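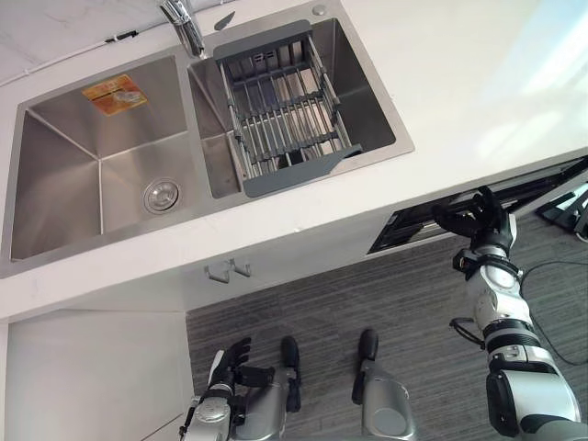 Flener 641 Water Filter for Under the Sink
Item number 3371
Made by Soylu, sold by Odton

The Flener 641 is a drinking water filter that is mounted inside the cabinet and gives filtered water from your normal kitchen faucet. There is no second faucet to install and no hole to drill in the counter. It is connected to the cold water line only. The hot water goes its usual way and is not filtered.

We have sold the 641 in our store for several years, first to small cafes and later mostly to families. It replaces the older Flener model, which had a metal housing and was heavy to open. The new housing opens with a quarter turn of the hand. If you have weak hands or the cabinet is narrow, you can use the plastic wrench from the box.

What the filter does

Inside the housing are 3 stages in one cartridge. The first is a pleated sediment layer that catches sand, rust and small particles from old pipes. The second is a block of pressed carbon, which reduces the taste and smell of chlorine. The third is a fine layer that keeps the carbon dust inside the cartridge.

The filter does not soften the water. If you have white scale in your kettle today, you will have it also after you install the 641. For hard water please look at our Grundix softener, item number 3320, which can be installed before the filter on the same line. It is also not made for well water that was not tested or that is not safe to drink. Please ask your local water office or a laboratory first.

What is in the box

Housing with head and wall bracket
One cartridge, already inside the housing
Two flexible hoses with nuts and rubber washers
Four screws for a wood or plastic cabinet wall
Plastic wrench
Sticker for writing the date of the change
Printed instructions in English, Spanish and Turkish

You will need a screwdriver, an adjustable wrench, a bucket and an old towel. Thread tape is not needed on the hose nuts, the washers make the seal.

Before you order

Please open your cabinet and measure. The housing hangs down from its bracket, and under it you must leave a free space as wide as your hand, otherwise the cartridge cannot come out. In cabinets with a large double sink the bowls take much of the height, and then the side wall close to the door is usually the best place. A garbage disposal can stay where it is if the hoses do not touch it.

Check also the shutoff valve on the cold line. It should turn easily and close fully. In older apartments these valves are often stuck, and a stuck valve should be changed by a plumber before any other work begins.

The 641 fits the common faucet connection used in American kitchens. For faucets with a pull-out spray the filter works, but the spray will be a little softer than before. We do not recommend it for faucets with a built-in water heater.

Installation

Close the cold water valve and open the faucet until no more water comes. Put the bucket under the connection and loosen the faucet hose from the valve. Screw the bracket to the wall of the cabinet. Connect the first hose from the valve to the side of the head marked IN, and the faucet hose to the side marked OUT. The second hose is for longer distances, and if your faucet hose reaches the filter you can keep it as a spare.

Open the valve slowly, only a little at first, and look at all connections with a dry paper towel. Then open it fully. Let the cold water run for ten minutes. In the beginning it may be gray or cloudy – this is carbon dust and air, and it goes away. Do not drink this first water, but you can give it to garden plants.

Look at the connections again the next morning. Tighten the nuts by hand and then a short turn with the wrench. Too much force damages the washer.

Changing the cartridge

For a family of four we advise a new cartridge every six months. If the water becomes slow before this time, the sediment layer is full and the cartridge must be changed earlier. Washing it under the faucet does not help. If you leave the house for more than two weeks, run the water for a few minutes when you come back.

Replacement cartridges are sold one by one or in a box of two. Keep them in the closed bag, in a dry place where it does not freeze.

Cleaning

Wipe the outside of the housing with a soft cloth and mild dish soap. Do not use alcohol, bleach or spray for ovens, they can make small cracks in the plastic.

Customer question

"I rent my apartment. Can I take the filter with me when I move?"
Yes. Keep the old parts of your connection in a bag and put everything back as it was. The bracket leaves four small screw holes, so please ask the owner before you begin. In the new home use a new cartridge and new washers.

Warranty and returns

The housing and the head have a warranty of two years from the day of purchase. Cartridges and washers are wearing parts and are not included. Damage by frost is also not included – in a cabin without winter heating, take the filter down before November and empty it.

Unused filters can be returned within thirty days in the original box. A cartridge with an open bag cannot be returned, for reasons of hygiene.

For questions about fitting, write to Tarık Işık at the Odton service desk and give the item number. A photo of your valve and the free wall in the cabinet helps him to answer faster.

Page updated Feb 14, 2026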